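Tulips That Last Past October

Mundora began as a market stall in Lerkville selling dried wreaths. These days the shop carries 133 kinds of artificial stems, and red tulips outsell the rest. Most go out as a small bunch, tied at the stems with string.
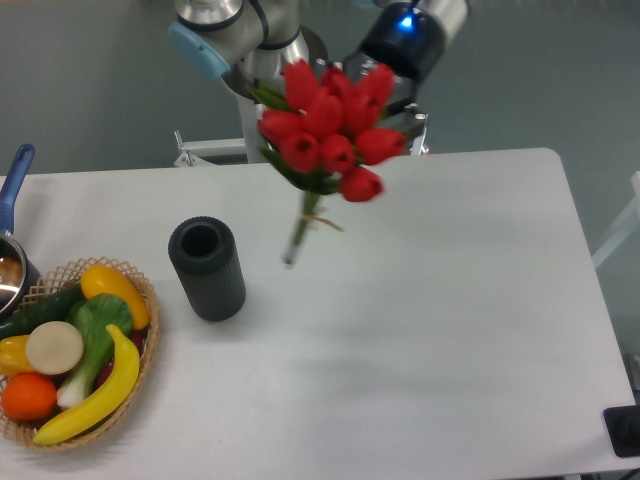
A bunch like that needs a short vase. Closed tulip heads look best when they sit close together just over the rim, with a few leaves pushed between the blooms. Leave one flower higher than the others. Dark ribbed vases suit red, and the Szilágyi pottery across the street sells one for $6 more than the plain version.

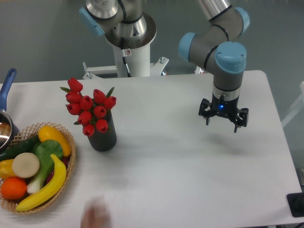 Imitation fruit and vegetables have followed the flowers. Cenine, a wholesaler with 440 items on its list, packs bananas, eggplants and peppers by the case. A wicker basket holds them well on a white table, set off to one side of the vase. Dust both every 2 weeks with a dry brush. Keep them out of direct sun, which fades the reds first.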